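The Dultatura Linen Tablecloth and Runner Set

Proltthorpe Home > Table > Cloths and Runners

We have been selling table linen for a good many years now, and if there is one thing our customers write to us about more than any other, it is how hard it has become to find a plain cloth that hangs well, washes well and doesn't feel like a bedsheet somebody hemmed in a hurry. The Dultatura is our answer to that, and I will admit to being a little bit in love with it (I have two at home, and my sister has quietly made off with a third!).

The cloth is pure linen, woven at a family mill in Vedoditz and cut and sewn in our own workroom under the eye of Shazia Siddiqui, who has strong feelings about corners. Every one of hers is mitered, so it lies flat at the table's edge and you don't get that thick little lump that catches on your knee. The hem is deep and double stitched, and the thread is dyed to match the cloth.

You can use the set in several ways, and people do. Some lay the full cloth for company and keep the runner for weekdays. Some put the runner across the table instead of down it, so that it makes a pair of place settings, and that looks lovely on a small round table where a full cloth would only get in the way. And plenty of people keep the cloth in the drawer until November and leave the table bare the rest of the year, with just a few things on it.

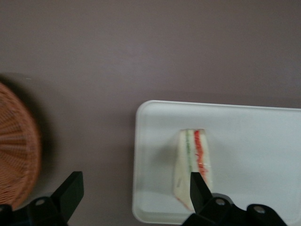 A bare tabletop in dusky mauve-gray, with a woven basket and a white tray.

If your table is a strong color, order our free swatches before you settle on a shade. Oat and Chalk go with nearly everything. Plum is deeper than it looks on a screen, and Moss leans more toward gray than green once the lamps are on. Swatches go out in a plain envelope and you are welcome to keep them.

Size and weight

Cloth: 60 by 100 inches
Runner: 16 by 72 inches
Weight: 200 grams per square meter
Colors: Oat, Chalk, Plum, Moss
Also sold: matching napkins, 18 inches square

For a comfortable drop, measure your tabletop and add 7 inches at each side, or 9 if you like a fuller, more old-fashioned look. The 60 by 100 cloth gives the fuller drop on a table 42 inches wide and 82 inches long. If yours is 46 inches wide, the same cloth will hang 7 inches down the long sides.

Washing

Wash warm with like colors and take it out while it is still a bit damp. Iron it then, on the back, with plenty of steam, or simply smooth it over the table with your hands and let it dry where it lies. Please skip the fabric softener. Linen gets softer all by itself, and by the second summer you will hardly know it for the same cloth.

From our customers

"I bought the Moss for my mother and ended up ordering the Oat for myself. Red wine came out with cold water and salt." Pilar Huenchumán

"Beautiful cloth, slow to arrive, worth the wait. I wish the runner came in a longer size." Siyabonga Rampersad

We hear you on the runner, Siyabonga, and a longer one is on the cutting table now. If you would like a note when it is ready, or need a cloth made to your own measurements, write to Meenakshi Gautam at the order desk and she will send you a price.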